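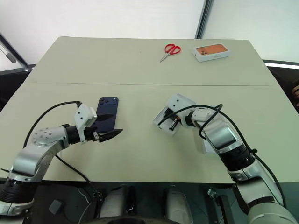 An Afternoon at the Mabaso Packing Rooms, Bisturdale

Posted 2006-02-09

I had been meaning to write this up since January, when Nosipho Msimang first wrote to say that the packing rooms would be open to visitors for one afternoon and would I like to come along. I have a soft spot for boxes. My mother kept a cupboard full of them, nested one inside the other, and I still can't throw out a good one, so of course I said yes before I had even looked at how far Bisturdale was. (It's 49 miles from my door, and the last nine of those are behind whatever farm truck happens to be going your way.)

Mabaso is a small firm that packs and repacks things for other people. Phones are a good part of it, along with chargers, hearing aid parts, a line of travel clocks for a company called Zutel, and in the fall a great many candles. They're at the end of Nurkalmont Road, past the feed store, in a long low building with a green door. If you get to the bridge you've gone too far, as I can tell you from experience.

There were 33 of us signed up, which was more than they had planned for, and we were split into groups and given coffee and a very nice seed cake while we waited. I was in the second group, with a retired mail carrier and two sisters who run a gift shop and who asked far better questions than I did.

Nosipho took us around. She started at Mabaso at the age of nineteen, folding cartons, and now she looks after the whole floor. She walked us first through the storeroom, where the flat cartons are kept in bundles on deep shelves, and I'm afraid I held everyone up by wanting to feel the different weights of card. There is a lovely stiff one with a slightly chalky surface that they use for the better phone boxes. She let me keep a spare lid!

From there we went on to the tables, and this was the part I'd come for. I had imagined a big clattering line, with things flying past on a belt, and what they have is much closer to a sewing room. The tables are broad, and the work laid out on them is simple enough that you could do it in your own kitchen: a phone, the packaging boxes, a pair of scissors. I liked seeing a phone lying on its face with all its lenses looking up at you. It was a dark blue one, a very handsome color, and one of the sisters said it was the exact shade of her good winter coat.

Nosipho explained that the phone goes face down while the box is being readied, and that a new person spends the whole first morning on nothing but opening and closing boxes. You would think there was nothing to it. We were each handed one and asked to fit the lid so that it sank down slowly on its own air, and mine went on crooked twice and had to be coaxed off again. The mail carrier got his perfectly the first time and was insufferable until the end of the tour, though he did share his cake.

I asked about the scissors, as I'd have expected a knife. Nosipho said they used knives for years and she was glad to see them go. A blade slips, and it goes straight through the tape and into the nice printed lid underneath, and then that's a box for the scrap bin. With scissors you have to slow down a little and lift the tape before you cut it. Each table has its own pair, and there's a strict rule that they go back to the same spot, closed, with the points facing away from you. I've tried to bring this rule home and so far have had no luck with my family.

Unathi Coetzee, who does the repacking, then showed us what happens to boxes that come back. A surprising number are perfectly good apart from a squashed corner, and she has a way of working the corner with her thumb and the rounded end of a spoon handle that brings it nearly square again. She does it while talking and without looking. The week before our visit she had been through 877 returned boxes, and 90 of them had to be scrapped. The rest went back on the shelf. She keeps the figures in a ruled notebook with a rubber band around it, and she was good enough to let me look through it, which took me back to my own days in a shipping office.

The sisters wanted to know what makes a box feel expensive, and Unathi had a long answer to this that I wish I'd written down properly. A good deal of it was to do with the fit of the tray inside. If the phone rattles at all when you tip the box, people feel let down before they've even seen it. If it's too tight, they turn the whole thing over and shake it, and then it lands on the floor. She likes a tray with a notch for a fingertip on each side, and she has no patience for ribbons.

We finished back in the coffee room, where there was a table of odds and ends for sale. I bought a bundle of plain cartons in two sizes and a roll of paper tape, and the gift shop sisters bought nearly everything else.

A few practical notes if you are thinking of going. Parking is on the gravel at the side and it was muddy when I went, so wear sensible shoes. The floor is level all the way through, with one small step at the green door. Children are welcome in the storeroom and at the coffee end, but they're asked to stay a pace back from the tables. The tour took us a good hour and a half, and it would have been shorter without me. There is no charge, although there's a jar for the village hall roof by the coffee urn.

Nosipho hopes to do another one once the candle season is over. I've already put my name down, and I'm going to practice that lid.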